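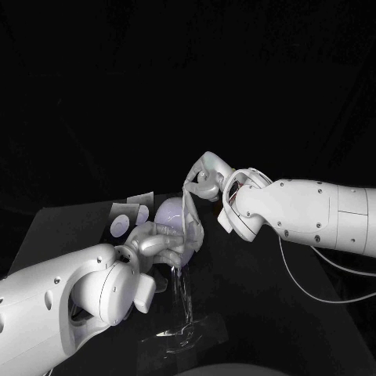 左手に薄紫の丸いもの、右手の指先に透明なフィルム。フィルムはぴんと張っている。

2024年4月2日

今日は一日じゅうロケッティ(Roketti)の世話をしていた。朝いちばんに入って、出たのは外が暗くなってから。疲れているのに、まだ頭の中で手首の軸が回っている。忘れないうちに書いておく。

ロケッティというのは双腕セルの呼び名で、資産台帳には別の長い番号がついているのだけれど、その番号で呼ぶ人はもういない。腕が左右に生えていて、その先に手がついていて、前に暗い灰色の天板、後ろに黒い幕。それだけのセルなのに、触っていると一日が終わる。私はこのセルの担当になってから朝起きるのが早くなった。自分でもちょっとどうかと思う。

先週からの宿題は左の手首だった。ゆっくり動かしているぶんにはなんともない。ところが、薄いものをつまんで引くような動きをさせると、戻りのときに指先がほんのわずかに遅れてついてくる。目で見てわかるほどではなく、ログを拡大してようやく「あ、いるな」と思う程度の遅れで、Hattarの画面で左右の波形を重ねると、左だけ角が丸い。右はきれいに四角い。この右の波形が本当にきれいで、用もないのに何度も表示してしまう。

最初は指の腱のゆるみを疑っていた。Waltineの手は指の付け根に調整ねじがあって、そこを締めれば張りが出る。前にも同じような症状を締めて直したことがあるから、今回もそれだろうと決めてかかっていた。ところが朝、電源を入れる前に指を一本ずつ押してみると、どれもしっかり押し返してくる。親指も、ほかの指も、気持ちのいい硬さ。ここで三十分くらい首をひねっていた。

そこへVendula Halásさんが来て、コーヒーを持ったまま私の横にしゃがみ、しばらく黙って手首の下を見ていた。それから「手首の箱、触ってみた?」と言う。触っていなかった。手首の下側についている四角い出っ張りのことだ。指で軽く揺すると、かち、と小さく鳴った。ほんの小さな音だったけれど、あの音を聞いたときのうれしさといったらない! 原因がひとつ見つかるというのは、どうしてこんなに楽しいのだろう。

ねじがゆるんでいたのは2本。どちらも奥のほうで、細いドライバーを斜めに差さないと届かない。Skumineの短い柄のやつが引き出しにあったはずなのに見当たらず、結局、棚の下の箱から出てきた(たぶん私が入れた)。外して、古い緩み止めをこそげ落として、塗りなおして、規定のトルクで締める。書けば一行だが、腕の外装を片側はずさないとトルクドライバーがまっすぐ入らないので、外装のねじもぜんぶ抜くことになる。小さい黒いねじがぱらぱらと皿に並んで、長さが微妙に違うのが混じっている。ここで混ぜると午後が消えるから、紙に腕の輪郭を描いて、抜いた位置にそのまま刺していった。この紙は前の担当の人がやっていた方法で、引き継ぎのときに一枚もらった。いまでは私の紙のほうが厚い束になっている。

外装を開けたついでに、中の配線も見た。左は問題なし。被覆に擦れた跡もなく、結束の位置も前回の写真と同じ。右も手首の開口からのぞいてみたら、赤い線が一本、思っていたより外側を通っている。すぐにどうこうという位置ではないものの、手首を内側いっぱいにひねったときに縁に触りそうで気持ちが悪い。奥に押し込んで、留め具をひとつ足した。押し込むときは指より樹脂のへらのほうがいい。指でやると、つい力が入る。

外装を戻して、次はゼロ点。ここからが私のいちばん好きなところだ。

電源を入れたら、まず20分の慣らし運転をする。腕をゆっくり開いて、閉じて、肘を上げて、下げて。モーターの温度が落ち着くまでは何を測っても仕方がないから、そのあいだは横で見ているだけ。以前はこの時間にメールを片づけていたのだが、最近はやめた。見ていると覚えるのだ。左の肘が上がりきる手前で音の高さがすっと変わるところとか、右の肩が向きを変えるときの小さな息つぎみたいな間とか。同じ型の腕なのに左右で癖が違っていて、音だけでどちらが動いているか当てられるようになった。Vendulaさんに自慢したら、目をつぶらされて試験をされた。全部当たった!

慣らしのあとは、手首の各軸を基準位置に持っていって、治具を当てて、Hattarに読ませる。箱を締めなおしたので左手首の値はずれるはずで、案の定ずれた。戻すだけなら自動でやってくれる。でも自動で戻すと、たまに一周ぶん違うところを正解だと思い込むことがあって(五月の連休明けに一度、これで腕が背中をかこうとしたみたいな姿勢で止まった。去年の話)、それ以来、最初の一回は手で近くまで連れていってから任せている。ブレーキを解放して、前腕を両手で支えて、そっと持っていく。思ったより重い。でも、関節がするすると素直に動いてくれるときの手ごたえは、よく手入れされた自転車の車輪を回すのに似ている。

昼は抜かないと決めていたのに、気がついたら二時を過ぎていた。おにぎりを廊下で食べた。鮭。

午後は実際にものを触らせての確認。手首の調整のあとは、硬いブロックを持たせて終わりにすることもできる。ただ、今回の遅れは柔らかくて薄いものを引くときに出ていたので、同じ条件で見ないと意味がない。そこで透明なフィルムや袋、丸くて逃げやすいもの、ひも、といった面倒なものをあれこれ天板に出した。遠隔で動かすのはVendulaさん、私は横で波形の係。

フィルムというのは本当に意地が悪い。つかんだかどうかが数字に出にくい。指に力がかかっていなくても張りついてくるし、逆にしっかりつまんでいるのに力の値はゼロのまま、ということもある。だから波形だけ見ていると置いていかれる。手先と画面を交互に見て、首が忙しい。Vendulaさんの操作は、フィルムに近づくときがとにかく静かで、最後のところで指がすっと寄る。私がやると、同じところでがさがさと探ってしまう。何が違うのか聞いたら「息を吐く」と言われた。参考になるような、ならないような。
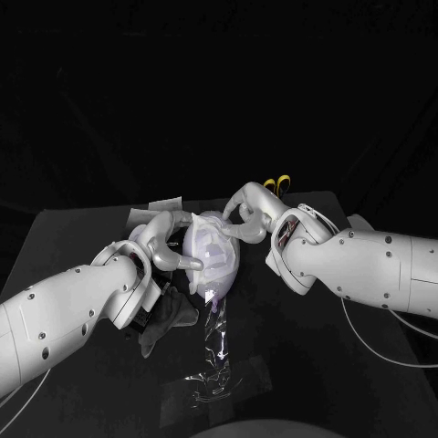
両手で挟みにいく動きは、左右のゼロ点がそろっていないとてきめんに悪くなる。片方が少しでも早く当たると、丸いものは当たった側から逃げていく。だから左右の指が触れる瞬間の差を見るのが、私の中ではいちばん信用できる試験になっている。治具の数字がよくても、これが悪いときは何かある。逆にこれが揃っていれば、その日はだいたい何をやらせても機嫌がいい。

で、波形。左の角がちゃんと四角い。戻りの遅れがない。先週の記録を下に敷いて重ねたら、もう別の腕みたいだった。思わず声が出て、隣の部屋の人が顔を出したので、画面を見せて説明した。途中から明らかに困った顔をしていたが、最後まで聞いてくれた。いい人だ。

ひとつ気になったのはケーブルのほう。白い細いケーブルが腕の下から輪になって垂れている。この余りの長さが悩ましくて、短くすると手首を伸ばしきったときに引っぱられるし、長くすると天板のものをさらっていく。以前は短めに留めていたら、コネクタの根元に負担がかかって接触が怪しくなった。いまは長めにしてある。長めにすると今度は、腕を低く下げて内側に寄せたときに、輪の底が天板をなでる。

どのくらいの余りがちょうどいいのか、今日はちゃんと測ってみることにした。腕を端から端まで動かして、ケーブルがいちばん張る姿勢と、いちばんたるむ姿勢を探す。張る姿勢はすぐ見つかった。肘を伸ばして手首を外にひねったところ。たるむほうは意外で、真ん中で両手を寄せたときではなく、少し手前に引いて肘を落としたときだった。両方の姿勢で輪の深さを測って、その差を見ながら留め具の位置をずらしていく。前腕の留め具を肘のほうへ2センチ動かしただけで、たるみの底がすっと上がった。たったそれだけ! こういう、小さな部品をちょっとずらしただけで全体の顔つきが変わるのがたまらない。もう片方の輪はまだ直していない。同じように動かせば済むとは思うけれど、右は配線を一本押し込んだばかりなので、いっぺんに二か所変えるのはやめておく。何かあったときに、どちらのせいかわからなくなる。

ねじの増し締めも続きをやった。手首がゆるんでいたなら、ほかもゆるんでいておかしくない。点検表は左右あわせて84項目あって、いつもは何日かに分けて少しずつつぶすのだが、今日は勢いで最後まで行った。ゆるみはほかには見つからず、右肘の外装にひとつだけ、頭の溝がなめかけているねじがあった。いまのうちに替えたい。在庫を見たら同じ長さのものが切れていて、発注をかけた。届くまではそのまま。印だけつけておいた。

増し締めのとき、私は必ず左の肩から始めて、指先まで下りて、それから右の指先から肩へ上がる。Vendulaさんは左右とも肩から下りる派で、このあいだ、どちらがいいかで少しもめた。私の言い分は、指先から指先へ渡るところで道具を替えずに済むこと。Vendulaさんの言い分は、左右を同じ順番でやったほうが比べやすいこと。書いていて思ったけれど、向こうのほうが正しい気がしてきた。でも手が覚えてしまったからなあ。

夕方、もう一度動かした。今度は私が操作席で、Vendulaさんが波形の係。教わったとおり息を吐いてみたら、少しだけましになった。少しだけ。丸いものは後回しにして、細い道具とひもをやらせてもらった。細いもの同士を空中で近づけるのは、左右の腕の位置の食い違いがいちばんはっきり出る。天板に置いてあるものなら、多少ずれていても天板が助けてくれる。空中では何も助けてくれない。

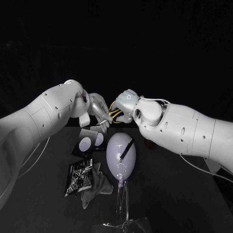 左に先のとがった銀色の小さな道具、右に黄色い細いひもの束。

この近さまで寄せると、操作席では自分の手までこわばってくる。左をほんの少し手前に、と思って動かすと、ちゃんとほんの少しだけ手前に来る。先週はこの「ほんの少し」のところで一拍おくれて、来たと思ったら行き過ぎていた。それがない。思ったぶんだけ動く。道具というものは、そうなった途端に存在を忘れるんだなと思った。操作しているあいだ、腕のことを考えていなかった時間がたしかにあって、席を離れてからそれに気づいて、じわじわうれしくなった。

右の手の甲の丸い光も、ずっと安定していた。あれがちらつくときは通信がどこかで詰まっているときで、去年の秋はずいぶん悩まされた。コネクタを全部差しなおしても直らず、制御箱のほうのケーブルを替えたら嘘のように収まった。あのときの古いケーブルは戒めとして机の横に掛けてある。今日あらためて見たら、ほこりがすごい。

黒い幕と天板についても書いておく。幕は静電気でほこりを呼ぶので、粘着ローラーをかける。上から下へ、折り目に沿って。折り目をまたいでかけると幕ごと持っていかれる。天板はつや消しなので、濡れた布で拭くと拭きあとが残り、しばらくまだらに見える。乾いた布で二度拭くほうがいい。布は灰色のものを使うことにしているが、これが天板の色に近くて、置きっぱなしにするとよく見失う。明るい色のにすればいいと前から言われている。言われているのだが、この布の手ざわりが好きで、替える気になれない。

帰る前に腕を休止姿勢に戻して、ブレーキがかかる音を確かめた。こつ、こつ、と肩から順に下りてくる。左の手首だけ、前より音が澄んでいるように聞こえた。気のせいかもしれない。Vendulaさんに「音、変わりましたよね」と聞いたら、「変わってない」と即答された。変わったと思うんだけどなあ。

明日やること。右のケーブルの留め具をずらす。その前に右手首をひねって、押し込んだ赤い線が戻ってきていないか見る。左手首のねじにはペンで合いマークを入れたので、朝いちばんに線がずれていないか確認。Hattarの今日の波形は別名で保存しておいた。次に調子が悪くなったときの見本にする。点検表の余白が足りなくなってきたので刷りなおす。ついでに「手首の箱を指で揺する」を項目に足す。あの、かち、という音のことも書いておきたいけれど、点検表に音をどう書けばいいのかがわからない。Skumineのドライバーは引き出しに戻した。戻したところまで確認した。

家に帰って風呂に入ったら、指先に緩み止めの青がまだ残っていた。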